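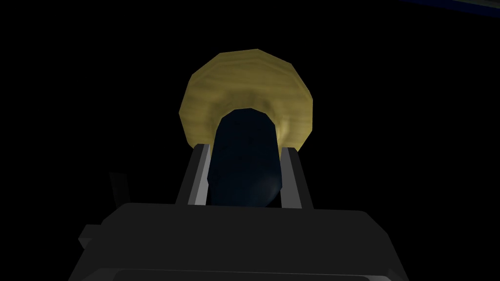 Rasa Org
Robot teaching lead, Windberg
March 9, 2019

Okay, thread time! I've spent the whole week teaching a simulated arm by remote control and I have so many thoughts. This is the wrist view, which I now see when I close my eyes.

The task: pick up the round wood-grain piece by the dark blue post and carry it over to the stand. Takes me a few seconds with my own hand. My first try through the controller took 29 seconds and I was sweating!

How it works on our end: I hold a controller, the arm in the simulator copies my hand, and every motion gets saved along with the camera views. A good run goes in the pile. A bad run goes in a different pile (yes, we keep those too, more on that in a minute).

The pile is at 1148 good runs this morning. I did not do all of those! Uldis Paju did a huge chunk and he is so much smoother than I am. You can tell our runs apart just from the wrist path. His look like somebody drew them with a pen and mine look like a bus route.

The grip is where all the learning is. Get both fingers square on the post before you close and the piece comes along for the ride. Close a little crooked and it swings, and then you spend the rest of the run chasing it.

So the thing I tell every new person: slow down BEFORE the close, not during. Line up, stop, breathe, squeeze. The pause shows up in the data too, and the policy we trained last month pauses in the same spot. I laughed out loud when I saw it. It picked up my breathing!

Somebody asked why I drive from the wrist view when it's so dark in there. I love it. You get the two fingers and the thing between them and hardly anything else to look at. I use the side view to get close, then switch over for the last bit.

We do have a brighter lighting setup in Zustdale (our simulator) and we mix it in for training. Half my runs are dim, half are bright. The dim ones are harder on my eyes, but I want the arm to cope with both.

About the bad runs. We label where it went wrong: missed the post, closed early, let go too high. Then one of us drives a rescue starting from that exact moment. Those rescues helped more than anything else we tried this winter. If you only ever show perfect runs, the arm has no clue what to do once it's an inch off.

Fun one from yesterday: I changed my approach angle halfway through a session without telling anyone, and the next policy split the difference and went straight between the two angles into nothing. Totally my fault. We now pick one approach per batch and write it on the whiteboard in giant letters.

Next up is the same task on the real arm over at Prustmont. I get 2 days with it. The controller is the same one, so my hands should know what to do, but a real post has real friction and I fully expect to drop things.

If you drive too, tell me your settings! I'm at half speed on the wrist and full speed on everything else, and Uldis thinks that's bonkers. Also very open to chair recommendations.

Oh, and Kwofie folks, yes, I saw your message about sharing the rescue labels. Writing back tonight!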